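The Key Test

Muthu Kurian has taken the same bunch of keys off the same hook all morning, and he hasn't touched them once. He stands behind a pair of robot arms with a handle in each fist, squinting. When he moves his right hand up, the right arm moves up. When he squeezes, the gripper closes, or mostly closes, and the keys slide out and drop on the floor. He lets go of the handles, walks around, picks them up, hangs them back on the wall, and starts over.

"You get a rhythm," he told me. He did not look like a man with a rhythm.

Kurian works for Cuverik, a company that rents the back half of a former tile showroom and wants to sell household robots to people who currently lose their own keys. The idea is simple enough to fit on a mug. You don't program the robot. You show it. A person drives the arms through a chore by remote control, the machine records what its cameras saw and how its joints moved, and after enough of these recordings a piece of software learns to do the chore alone.

I had heard this pitch four times before I got on the train. In July a rival outfit, Nastari, showed a video of its robot emptying a dishwasher, and my inbox filled with people asking whether they should hold off on buying a new one. So I asked Cuverik for a day with no video and no script, and on 2nd May they let me in.

What I saw was a lot of manual labor. Kurian and the other operator on shift, Noémi Takács, work in two-hour blocks. Each try gets saved or thrown out. In the block I timed, Kurian made 42 tries and kept 19. The rest went in the bin for reasons that ranged from dropped keys to a sneeze.

Takács used to repair cellos, and she is the better driver of the two. She can bring a gripper up under a car key fob, close on it, and ease the ring off its hook in one go. I asked to try. The handles are lighter than they look and the lag is small, but there's no feeling in them at all. You can't tell by touch whether you have hold of a key or are crushing it. I watched the fingers, guessed, and sent the bunch to the floor. On my sixth go I got the ring to the lip of the hook and it hung there, caught by a hair, while I twisted my wrist like someone trying to open a strange shower door.

"Everybody does the shower thing," Takács said.

This is the part the videos leave out. A hook is a small, mean shape. The ring has to go up before it goes out, and how far up depends on how it happens to be sitting. People learn this before they can read. The robot has to be shown it, then shown it with the keys on the next hook over, then with a heavier ring, then again when somebody moves the board.

Xiuying Jiang, who runs the training side, thinks I'm being unfair. Her argument is that the cost comes first and only once. "You pay for the first thousand hours," she said. "After that the tasks start helping each other." She showed me a chart that went up and to the right. I asked what happened at the far end of it, and she said they hadn't got there yet.

After lunch they ran the software with nobody on the handles. It got the keys on its first attempt, and I'll admit I made a noise. It missed the second. On the third it closed its fingers carefully on air, lifted the air off the hook, and carried it to the drop-off point. Jiang said the afternoon light was different from the morning light. Fine, but my hallway has an afternoon too.

Arlindo Bezerra has been around long enough to be less polite. He spent years setting up factory arms at Bondarchuk and now advises small firms on what not to buy. He doesn't doubt that teaching by hand works. It's an old trick, he says; painters were leading spray robots through the motions by the wrist when he was an apprentice. What bothers him is the jump from one wall to every wall. "In a plant, I control the part, the light, the floor," he said. "In a house you control nothing. You have a dog."

Cuverik's answer is Callow, a plan to pay people to drive robots from home, with the first group due to start when the money comes through. Damián Zavala, who is in charge of it, calls the work flexible. I asked about pay and he said it would be competitive. I asked with what, and he laughed, and we moved on to how the handles would be shipped.

By five Kurian was back on shift. Takács had her coat on and was watching over his shoulder, telling him to come in lower.

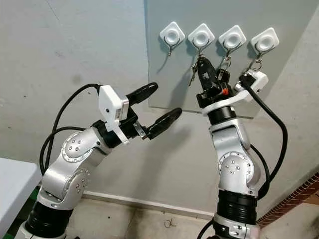

The right gripper holds a car key fob on the second hook while the left waits, open.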